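I have been rearranging the bathroom shelf again, and I'm so happy with it that you're all getting a post!

Some background for anyone new. When we moved to Millberg the bathroom came with one shelf, 46 centimeters wide, and everything we owned got piled onto it. Combs, razors, cotton pads, that tube of Otard hand cream with no cap (still no cap). Every morning something rolled into the sink. I put up with it until October, and then I went a bit wild with cups.

Cups are the whole trick! Tall things go in a cup, small things go in a shallow dish, and anything that doesn't fit either one gets a serious talk about whether it needs to live in the bathroom. I got most of mine from Flollby, the secondhand place behind the station, where they have a wall of odd mugs and tumblers with no matching anything. I could spend a whole afternoon in there — and I have.

My favorite kind is the chunky, rounded sort, wider at the top than at the bottom. They're easy to grab with soapy hands and they look cheerful even with nothing in them. Cream is the best color too, because every bright little bottle or brush looks good against it. I've also started standing bottles in cups neck down when they're almost finished, so the last of the lotion slides toward the opening. So satisfying!

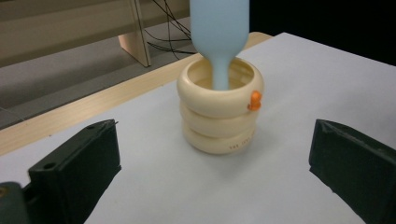 How do you keep the inside of a cup from getting grimy?

Rinse it once a week with hot water and a drop of dish soap, then leave it upside down on a towel overnight. For a narrow one, an old toothbrush gets into the corners.

Next up is the drawer under the sink, where I have 3 half-used bars of Lã soap and a hairbrush I don't recognize. I might try egg cups for the hair ties.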